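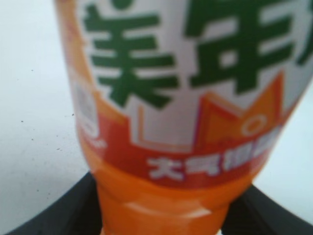 Troscombe Wrap Label Stock, White Face

Wrap label stock for plastic bottles and jars, made by Killholm. White printable face on a clear carrier film with permanent adhesive. Supplied in rolls, unprinted. Printing to order is available through our Hiveo service.

Face: white film, gloss or matte
Adhesive: permanent acrylic
Thickness, face only: 70 microns
Core: 25 mm or 76 mm
Minimum application temperature: 5 °C
Storage: upright, in the original bag, out of direct sun

Use
The white face blocks most of the container color, so dark inks keep their edges on tinted plastic. Large type in a single dark color prints well in one pass. For fine text on a curved shoulder, order the matte face. Containers that taper need a curved die; a straight label will lift at the lower edge. Send a sample bottle or a dimensioned drawing with the first order.

Wipe containers free of oil and mold release before labeling. Leave labeled goods for a full day before packing. The adhesive takes almost seven hours to reach working strength and longer in a cold room.

Machines
Runs on Aaltonen wrap applicators without a change of peel plate. Other applicators may need the web tension lowered. Rolls are wound face out. Face-in winding is available on request and adds 5 working days.

Ordering
Minimum order is 7 rolls per finish. Finishes cannot be mixed within a carton. Opened rolls are not returnable. Custom dies are charged once and kept on file under the order number.

Prices valid from Wednesday, April 1, 2020. Freight not included.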